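Parallelgreifer in der Simulation: Clular oder Verkard?

kettenrad_uli
2023-11-29
Moin zusammen, ich vergleiche gerade zwei Greifermodelle im Simulator und bin richtig begeistert, wie viel man ohne Hardware schon merkt! Gleicher Arm, gleicher Regler, je 100 Griffe. Der Clular schließt sauberer, der Verkard ist schneller. Womit arbeitet ihr?

Presley
Clular, seit September. Läuft super. Hast du mal ein Bild aus der Handkamera?

kettenrad_uli
Klar, Clular mit offenen Backen:

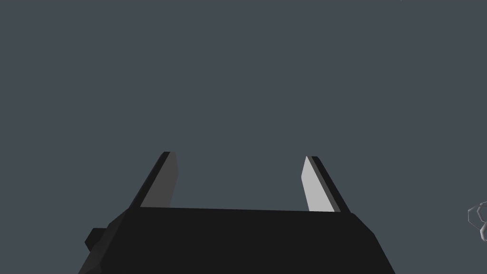
Die Kameraposition ist für mich fast wichtiger als der Greifer selbst. Ich habe sie dreimal verschoben und bin jetzt ziemlich zufrieden – beide Finger bleiben bis zur Spitze sichtbar. Nur die Beleuchtung gefällt mir noch nicht, die rechte Innenfläche ist viel heller als die linke. Stört das beim Training?

Yatziri Ocampo
Bei mir hat es gestört. Licht zufällig variieren, dann gibt sich das. Und der schwarze Korpus nimmt unten ganz schön Platz weg, ich würde die Kamera kippen.

Presley
Sehe ich anders. Der Korpus ist eine prima feste Referenz, den würde ich drinlassen. Ich habe 3.444 Episoden so aufgenommen, ohne Ärger.

Yatziri Ocampo
Mit einfarbigem Hintergrund vielleicht. Am echten Arm sah das bei uns anders aus.

kettenrad_uli
Dann probiere ich beides und stelle die Kurven hier rein. Der Verkard kommt danach dran, freu mich schon drauf!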